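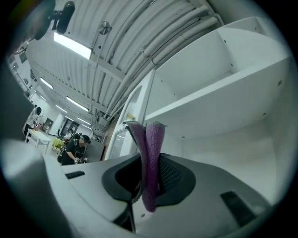
Handout 4: Soft fingers and the handheld gripper
Introduction to Robot Manipulation, lab section
Instructor: Revathi Unnithan
Revised 6 October 2026

Read this before you come to the lab. Bring a printed copy, as the tables have little room for laptops.

1. What the lab covers

You will record short demonstrations with the handheld gripper and use them in the policy assignment. Each pair submits 35 demonstrations of one task. Choose the task from the list on the course page. Cable plugging has been dropped for this term and will come back in January.

2. Soft fingers

A rigid finger touches an object at a few points. A soft finger bends around it, so the contact area grows as you squeeze. This helps with objects whose shape or position is not known well. The cost is accuracy – the fingertip moves under load, and the opening width no longer tells you exactly where the tip is.

For the written part, treat each finger as a cantilever beam with the load at the tip:

d = F L^3 / (3 E I)

The formula holds for small deflections only. Say in your report where you think it stops being valid.

3. Before recording

Close the gripper with nothing in it and look at the tips. They should meet. If one finger leans or twists, reseat it and check again.
Wipe the lens with the dry cloth only.
Start a new session in Gronport and enter both names.
Record one test clip and play it back.

4. Recording

Keep each demonstration under 15 seconds. Move at a steady speed and pause briefly before you close on the object. Keep failed grasps – label them "fail" and do not delete them. Partners switch halfway through.

Pairs working at the same time should agree on who uses which table. Watch for people behind you when you step back.

5. What to hand in

The session folder, exported from Gronport
A plot of finger opening against time for 2 demonstrations, one success and one failure
A written discussion of no more than 500 words

Put the beam calculation in an appendix. It does not count toward the word limit.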